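Eimerchen, endlich

Kurz nur, Kaffee wird kalt. Der weiße Eimer mit dem Gesicht ist jetzt bei uns, von Maver, Artikel 474, fragt nicht wie lange ich gesucht habe. Orange Füßchen! Musste sein.
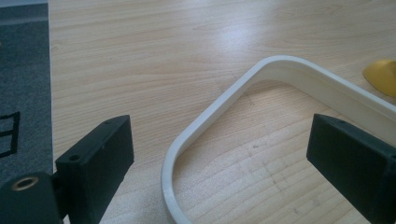 Auf dem hellen Holztisch.

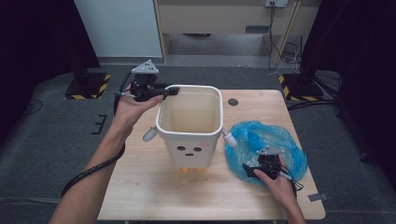

Soll der neue Tischmülleimer werden, für Teebeutel und Schnipsel. Blaue Tüten hab ich noch massig, die von Fu, sind eigentlich zu groß. Muss man oben umschlagen, dann gehts. Die kleinen gibts bei Plurora nur im 9er Pack, hab ich erstmal gelasen. Und der Tisch müsste mal wieder geölt werden. Im Juli vielleicht. So, muss los, Rest heute abend.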